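Handout 6: Floor loading and vibration in mezzanines

Read before the Tuesday session. Bring a calculator and the span tables. The Curard building is used as the running case; the drawings are in the course folder.

## 1. Terms

**Dead load** is the weight of the structure and everything fixed to it: joists, decking, finish, railings, permanent partitions. **Live load** is everything that can be moved or can walk away. Furniture counts as live load even when it stays in one spot for years. Storage racks bolted to the deck are a gray area, and most codes put them under live load with a separate, higher value.

**Uniform load** is expressed per unit of area. **Point load** is a single force applied over a small patch, such as one foot of a safe. A floor has to be checked for both. The uniform check usually governs the joists, and the point check usually governs the decking between them.

**Tributary width** is the strip of floor that a given joist carries. For evenly spaced joists it equals the spacing. For the edge joist it is half the spacing plus any overhang, but the edge joist also carries the railing, so don't assume it is lightly loaded.

## 2. Strength and stiffness

Students tend to stop once the bending check passes. On short spans that is often acceptable. On longer spans the floor can be strong enough by a wide margin and still be unpleasant to stand on.

For a simply supported joist under uniform load w over span L:

- maximum moment: M = wL² / 8
- maximum shear: V = wL / 2
- midspan deflection: d = 5wL⁴ / (384EI)

Note the fourth power in the last line. Increase the span by a fifth and the deflection roughly doubles, while the moment rises by less than half. Depth works in the other direction: for a rectangular section, I varies with the cube of the depth, so a deeper joist is a cheaper fix than a wider one.

The Curard mezzanine was first drawn with a clear span of 6 m. The joists passed in bending and in shear. They failed the deflection limit under live load, and the designer added a beam line instead of changing the section — the headroom below did not allow for deeper joists.

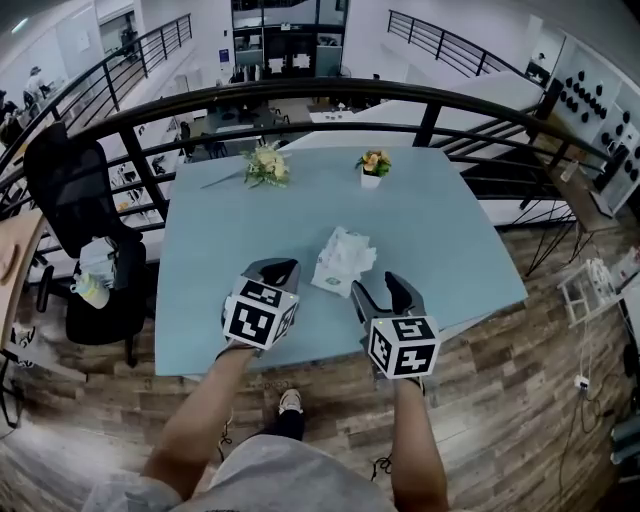
## 3. Vibration from walking

Normal walking produces a force at 2 Hz or slightly below, with smaller components at whole multiples of that rate. If the lowest natural frequency of the floor is close to one of the stronger components, each step adds to the motion left over from the step before.

A first estimate of the natural frequency in Hz, with d in millimeters taken under the load actually present (not the full design live load), is:

f = 18 / √d

A floor that sags 9 mm under that load therefore comes out at 6 Hz. For light floors a common target is 8 Hz or above. Below that, a response calculation is needed, including damping.

Damping is hard to predict. Bare decks have little. Partitions, ceilings hung from the joists, and ordinary furniture all raise it. An open mezzanine with a free edge and few furnishings is close to the worst case, and the free edge moves more than the middle of the deck.

## 4. Ways to improve an existing floor

1. Shorten the span with a beam or a post line.
2. Add solid blocking between joists. It spreads load sideways but does little for the frequency.
3. Glue and screw the decking so that it acts together with the joists. Gains depend on the stiffness of the glue line.
4. Stiffen the free edge with a deeper trimmer or a steel channel.
5. Move the walking route away from midspan.

Option 3 is easily spoiled by an old finish left in place. Plank flooring laid loose over an underlay contributes mass and no useful stiffness. Enter it as dead load only.

## 5. Problem set

Use E = 11,000 MPa for all timber. State your assumptions.

**5.1** The Zivell workshop has a deck of timber joists, each 50 mm wide and 200 mm deep, spanning 4 m at 400 mm spacing. Dead load is 0.7 kPa and live load is 2 kPa. Find the maximum moment, the shear at the support, and the midspan deflection under total load.

**5.2** Estimate the natural frequency of the same deck using dead load plus one-tenth of the live load. Does it meet the 8 Hz target?

**5.3** A cabinet weighing 7 kN is placed on the Skála gallery, with its center at midspan and its weight shared equally by two joists. Compare the added moment per joist with the moment already found in 5.1, taking the same span.

Solutions go in the folder outside the lab. Handout 7 covers connections at the trimmer.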